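Right, a bit of a long thread from me tonight, so put the kettle on. I promised some of you an update on our robotics club and I've been dreadful at posting since May.

For anyone new: we're the Tromen club, we meet after lessons, and this year the older group is trying to teach an arm to do small tabletop jobs by showing it how a person does them. The project is called Kidis. (The name won a vote. I wanted something else and I lost fair and square.)

The way it works is that you sit down with a gripper in each hand and do the job yourself, over and over, as evenly as you can manage. Every go gets recorded. Then the software has a think about all of it, and the arm has a try.

We set ourselves a target of 432 good recordings before the end of term, which sounded perfectly reasonable when we wrote it on the board!

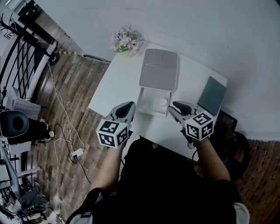
Posted by Esperanza Escobar
November 24, 2025

Two grippers, one little white device with a knob on its side, and a great deal of patience. The black and white squares on the cubes are how the system works out where each gripper is and which way it's tilted, so the first thing we teach everybody is to keep those cubes facing somewhere they can be seen.

It's much harder than it sounds, by the way. I had a go and managed 15 before my wrists gave up, and four of those were thrown out because I'd turned my hand over and hidden the markers. The students were very kind about it (they were not very kind about it).

What's lovely is how they've started coaching one another. Slow down before you close. Don't hover. If you fumble, carry on and finish, then mark it as a fumble, so that we can choose later whether to keep it. They came up with that last one themselves and I'm ever so proud of it.

The pink flowers stay at the back of the table for every single recording now. Somebody moved them halfway through a batch, we had a long debate about whether it mattered, and we ended up redoing 50 goes to be on the safe side. I still don't know if we needed to.

Where we are: 64 recordings to go. After that it's training, then a first proper try with the arm, and then we show the lot to the Jivville clubs at their open evening, nerves permitting.

If you've done anything like this with a school group, please do tell me how you split up the turns. We're doing ten minutes each and then swapping, and I can't decide whether that's too long for the younger ones. Replies are open, and I'll read them all once I've had my tea.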